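Wevier Studio, Room 229: Workstation Check, May

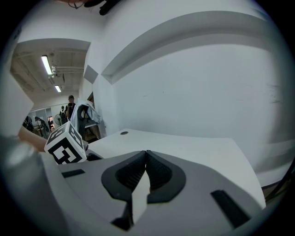

Comments are for whoever does this next, assuming anyone volunteers.

1. Tabletop clean and wipeable
PASS. White was a brave choice. It shows every pencil mark, and it has had a few.

2. Surface level, no rocking
PASS, after a turn on the left rear foot. The folded Rollex brochure that used to do the job has been retired.

3. Cable hole at back edge clear
PASS WITH COMMENT. It is a small hole and people keep treating it as a trash can. Removed: two staples, gum wrapper, one raisin (I hope).

4. Edges free of chips and splinters
PASS. Ran a hand along the whole thing. Still have the hand.

5. Chair base and casters
FAIL. One caster on the Hofstetter chair comes off if you lean back with any confidence. Tagged 476 and moved to the hallway, where someone will certainly sit in it.

6. Power strip off the floor, cord undamaged
PASS. The clips are holding. Last check they were in a drawer, holding nothing.

7. Walkway to door clear
FAIL at 8:40, PASS at 9:15. Boxes from Misteck moved to storage. Please stop telling the delivery guy "anywhere is fine."

8. Extinguisher in place, tag current
PASS. Tag no. 1497.

Open items: caster (5). Work order 91 is in. Recheck the chair before it goes back in the room.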